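Vendmont Police Scanner Page: Your Questions

I run this page by myself from my kitchen in Vendmont, and the same questions land in my inbox every week, so I finally typed up some answers.

Are you with the police department?
Nope! I'm just a resident who listens to a lot of radio traffic and goes to the public safety meetings (yes, even the long ones).

How do I get a copy of an accident report?
Go to the records window at the Biledthorpe Road station. Bring a photo ID and the date of the crash. I paid 5 dollars for mine in July and had it in 2 days, but call ahead and check the price.
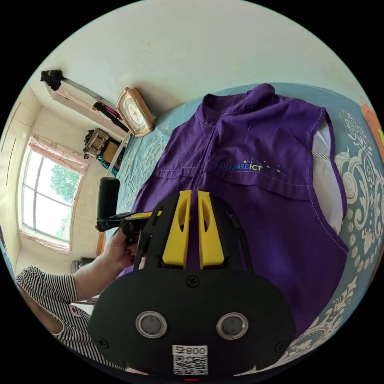 Why did the radio feed go quiet?
The dispatchers moved to encrypted channels for patrol calls. Fire and ambulance are still open, and I still post those when I can. I'm not happy about it either, and I said so at the meeting!

Do you cover Abera too?
Only when something crosses the town line. Abera has its own dispatch and I can't pick it up well from my side of the hill.

Can you take down a post about me?
Write to me and tell me which one. I don't print names from calls, but if an address slipped through I'll fix it, usually the same night.

How many people read this?
The email list just passed 900, which still amazes me.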